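Parts and Cable Recovery: Program Update for Members

The Rerkell Repair and Reuse Association opened its parts recovery program to all member workshops in October. This notice sets out what the program accepts, how material should be delivered, and how members may draw on the stock.

The program was proposed by Lorna Quiambao, who manages the Association's materials store on Biltine Street. Her review of the previous year found that members had bought 3,000 small parts new while similar parts were being sent for scrap from other workshops. Most were switches, coils, short leads and connectors from household appliances and office equipment. The board approved a budget for shelving, testing equipment and 16 hours of paid staff time each week.

Members may deliver material to the store between 9 a.m. and 4 p.m. Wiring should be removed from the appliance with its connectors attached wherever this can be done safely. Leads that have been cut short are still accepted if at least 60 centimeters remain. Items with burned insulation, corrosion or signs of liquid damage should go directly to scrap metal collection.

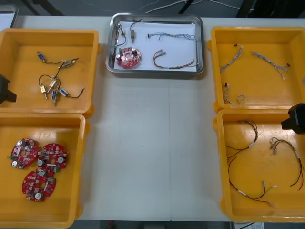
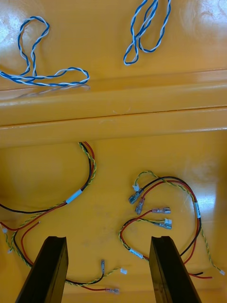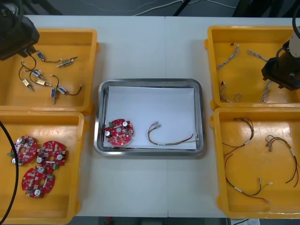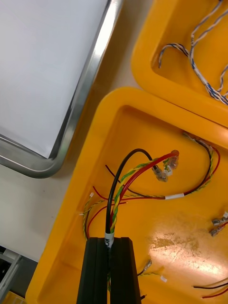
Small components and wiring.

Each delivery must be accompanied by a completed intake form stating the type of appliance and, where known, the model number. Forms are available at the counter and from workshop coordinators. Material that arrives without a form will be held for one month and then released for recycling.

Parts that pass inspection are entered in the Skerar catalog, which members can search from any workshop computer. Requests placed before noon are normally ready for collection the next working day. There is no charge for orders of up to 400 grams. Heavier orders are billed at the member rate, and payment is due at collection.

Mains cables and power supplies are handled separately. They may be issued only to workshops with a current electrical safety certificate on file. Arnel Villanueva, technical officer, will contact workshops whose certificates are due for renewal. Coordinators who have changed their mailing address should notify him in advance.

The Yap Road workshop will serve as a second delivery point once its storage room has been fitted out. Its opening hours will be posted on the members' notice board. Until then, all deliveries should be made to Biltine Street, using the side entrance.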